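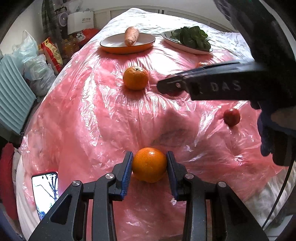
Lirkberg, 7 December 2024

If you have ever tried to pick up a mandarin with two flat fingers and no wrist to speak of, you will know why my grocery bill went up this fall. I set out to build a pair of hand-held grippers at home, the kind you squeeze yourself while the jaws do the touching, and I thought the hard part would be the metal. It was the fruit. Fruit rolls, fruit bruises, and a mandarin with a glossy peel has a way of sliding out sideways just when you have started to feel proud of yourself.

The project is called Clirkilance, a name that came out of a typing mistake and stuck, and it began on the shared bench at Rullen, where I rent a shelf and a drawer and the right to use the drill press after supper. The plan was simple enough to fit on the back of an envelope. Two black jaws on a linkage of flat plates, screws for pivots, a soft pad on the end of each finger, and a handle that wouldn't make my palm ache. I wanted the two fingers to stay parallel as they closed, so that whatever was between them got held from both sides at once instead of being pinched at the tips and fired across the room (ask me about the grapes sometime).

It took 6 versions of the linkage to get there. The first was so stiff that I had to close it with both hands, and the second was so loose it rattled when I walked. By the fourth I had learned to stop tightening the pivots when they felt right and then back them off a hair, which I'm sure any clockmaker could have told me on day one. The last two were mostly a matter of filing, sitting with a cup of tea and taking off a whisker at a time, and I would happily do that part all over again!

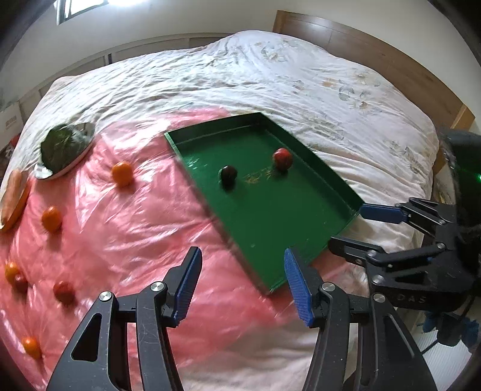 The pads deserve a paragraph to themselves, and I'll try to keep it to one. I started with plain foam, which was lovely for a weekend and then began to crumble. Then came a hard rubber that gripped cardboard beautifully and skated right off a plum. The blue ones I've settled on have a raised texture, and the difference is something you feel in your hand before you can explain it. A tomato stops turning. You can ease off the squeeze a little and it stays with you. I bought a strip of the stuff from Pillai, the hardware store down by the bus station, cut it with kitchen scissors, and glued it on at the dining table with a pile of cookbooks for a clamp.

After that it was practice, and a great deal of it. I gave myself a target of 100 pickups in an evening, left hand and right hand, fruit into a tray and fruit back out again. Small and round is harder than big and round. Anything long, like a carrot, wants to be taken near the middle or it swings. Leafy greens I still treat with respect, and mostly leave on the plate. The funny thing about having a gripper in each hand is how quickly you start reaching with the wrong one, and how long it takes to learn to let one side wait its turn.

Apples turned out to be my favorite test, being heavy enough to tell me when the pads are doing their job and tough enough to forgive me when they aren't.
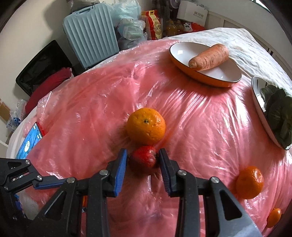 Somebody on the project's message board wrote to say that I was making life too hard for myself, that a spring in the handle would do half the squeezing, and that "your thumb is going to file a complaint by spring." I've had the same advice from the next bench at Rullen, and it's good advice. A spring is next on the list, once I have decided whether it should help the jaws open or help them close, a question I have now argued on both sides, sometimes in the same evening.

There is also a motor waiting in my drawer. I spent 400 on parts before I ever cut a plate, and a fair share of that went on the motor, bought in a burst of optimism back when I thought the hand-held stage would last a week or so. I'm in no hurry with it now. Squeezing by hand has taught me more about how hard to hold a tomato than any reading I did beforehand, and I'd like the next version to inherit a bit of that. The handle needs another coat of paint first, and we are out of mandarins.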